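Sanport Museum of Everyday Materials
Learning pages for ages 8 to 11

What is marble, and why do we copy it?

Marble is a kind of rock. People have used it for floors, statues, fireplaces and tabletops for thousands of years. It feels smooth when it has been polished, and it often has wavy lines running through it. These lines are called veins.

How marble is made

Marble begins as another rock called limestone. Much limestone is made from the shells and skeletons of tiny sea creatures, which settled on the sea bed a very long time ago. Over millions of years the layers were pressed together and became hard.

Sometimes limestone is buried deep under the ground, where it is very hot and the weight of the rock above is enormous. The limestone does not melt. Instead, the tiny crystals inside it grow and lock tightly together. When a rock is changed in this way, scientists call it a metamorphic rock. "Metamorphic" comes from Greek words about changing shape.

Where the colours come from

Pure marble is white. Most marble is not pure, and small amounts of other minerals give it colour. Iron can turn it pink, red, yellow or brown. Some green marble contains a mineral called serpentine. Grey and black marble often contains carbon.

Veins form where these other minerals lay in bands or filled cracks in the rock. No two pieces of real marble have exactly the same pattern.

Looking after marble

Marble can be damaged by acids. Lemon juice and vinegar are both acids, and even a small splash can leave a dull mark on a polished surface. Visitors are asked not to bring drinks into the Stone Gallery.

Copying marble

Real marble is heavy and costs a great deal of money. For this reason, people have been copying it for centuries. In Italy, craftspeople mixed plaster with glue and coloured powders, then polished it until it shone. This material is called scagliola (say "skal-YOH-la").

Painters can copy marble too. They brush thin layers of paint on to wood or plaster and draw the veins with a fine brush or a feather. The museum's painted door from Hrynyshyn House was finished in 1825. It is 59 centimetres wide, and many visitors believe it is stone until they read the label.

Today a marble pattern can be printed by machine. Printed patterns are found on tables, trays, wallpaper and wrapping paper. A printed pattern may repeat, so if you find the same vein twice, you are probably looking at a copy.

Words to know

Limestone: a rock often made from the remains of sea creatures.
Mineral: a natural material found in rocks.
Quarry: a place where stone is cut from the ground.
Vein: a line of a different colour in a rock.

Visiting the Stone Gallery

The gallery is on the first floor and displays 53 samples of stone, including pink marble from the Ommont quarry. School groups should book with Zoriana Dovhaniuk in the Learning Office. Magnifying glasses may be borrowed from the desk.
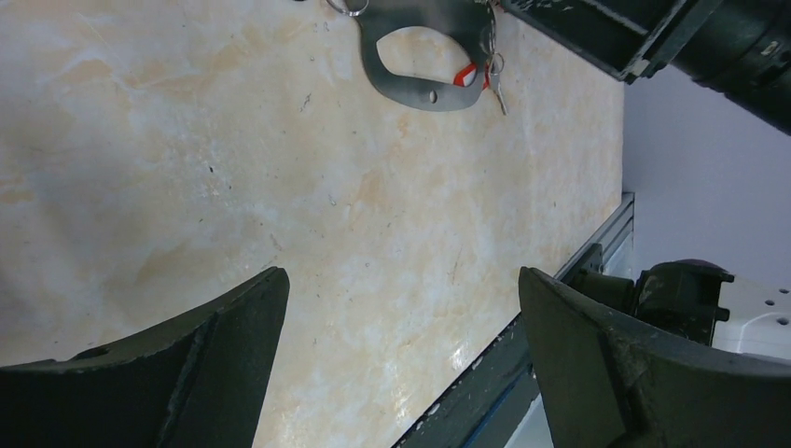
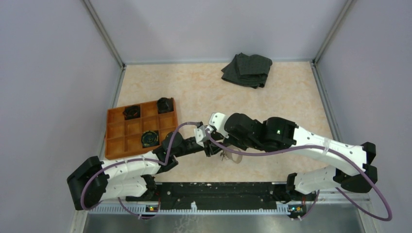
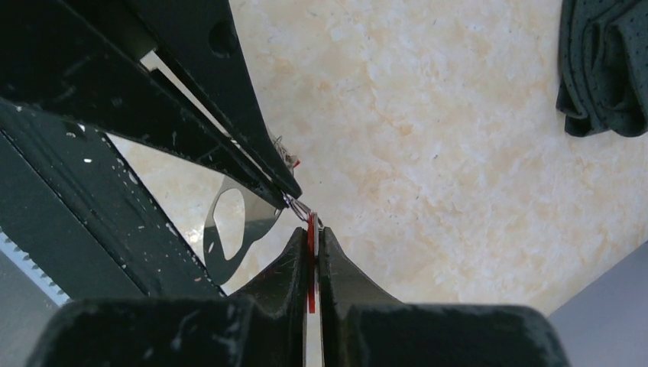
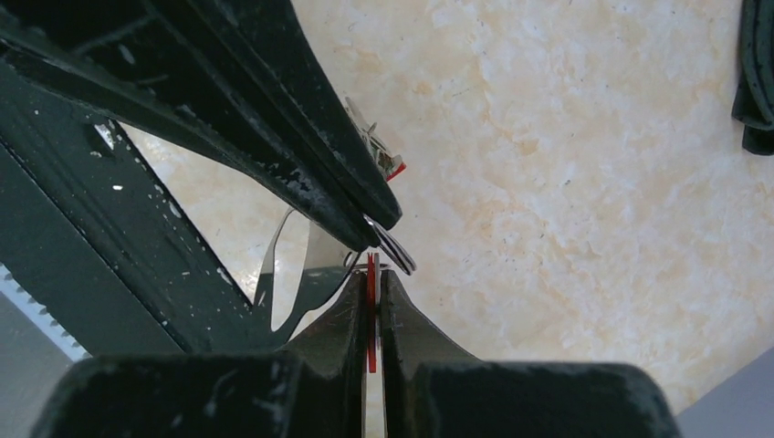 First picture: a marble pattern in cream and pale orange, with beige veining.

Text by Myroslav Tkachuk. Page last checked 01/04/2024.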